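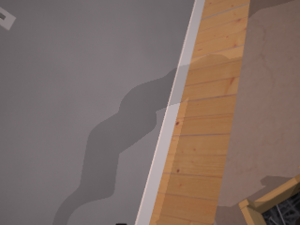
Wrist view in the Clarnov sim room, arm shadow over the grey floor, trim and plank floor.

Jaltby Hand-Lead Kit
Teach by hand or by remote. Real arm or sim. Same handle, same buttons, same file out.

In stock at Flondcombe. Ships from the warehouse, local pickup by arrangement (ring first please, the counter shuts at 3 pm).

What it is
A leader handle and software bundle for showing an arm a job instead of scripting it. Grab the handle, do the task, press save. Clamp it to the flange and lead the arm through directly, or leave it on the desk and drive from across the room. Swap between the two takes a hex key and a bit of patience the first time.

The Clarnov sim licence is included now, used to be extra. Rendered rooms with soft shadows, timber and carpet textures, a few props. Good for getting new operators comfy before they go near the real arm. Also good for collecting demos when the arm is tied up on a job.

In the box
- Leader handle with trigger and thumb button
- Flange clamp plus desk clamp
- Foot pedal (pause / resume)
- USB cable, 3 m
- Clarnov licence, one seat, 44 rooms
- Printed quick start, the colour one

Not in the box: arm, gripper, computer. We get asked.

Specs
Joints followed: 6
Modes: hand lead, desk remote, sim
Cable: 3 m, longer on request
Takes per session: no limit, disk space permiting
Export: joint positions, gripper state and wrist view, time-stamped
Handle grip: rubber, left or right handed
Warranty: return to Flondcombe, keep your box

Setup, short version
Bolt the desk clamp down. Properly, not a spring clamp. Plug in handle, then pedal. Open Clarnov, pick a room, hit Match Pose and move the handle slowly until the bar goes green. Then squeeze the trigger to take over. Let go and the arm holds where it is.

If the bar won't go green, the wrist joint is probaly a full turn out. Unwind it and try again.

Tips for decent demos
Go slower than feels natural. Pause on the pedal, not by freezing your hand - the tremor gets recorded. Check the wrist view before you start each take, and if the arm's own shadow sits over the thing you're reaching for, shift the light in room settings or come at it from the other side. Or record some both ways, depends what you're training for. Nearly 10 good takes is where most of our customers see a simple pick start to hold together. Harder jobs want a lot more.

Bin the bad ones the same day. You won't remember which they were.

Compatability
Works with the Mabaso light arm and Mabaso long reach. Older Mabaso controllers need the firmware update from June, free, email us for the link. Other arms: ask. Desk remote usually fine, hand lead depends on whether the arm can be back-driven.

From the bench
Rochelle Nepia does our setup calls and has the handle on her desk most days. Her advice - start in sim even if you've used a leader arm before, the trigger feel on this one is lighter and people overshoot. Tayla Waaka looks after repairs and spare parts, incl. replacement triggers and pedal leads.

Also fits
Long cable, 10 m
Spare flange clamp
Second Clarnov seat
Padded carry case (back order, more on the way)

Price on enquiry, trade and school accounts welcome. Send us your arm model and controller version with your order, saves an email.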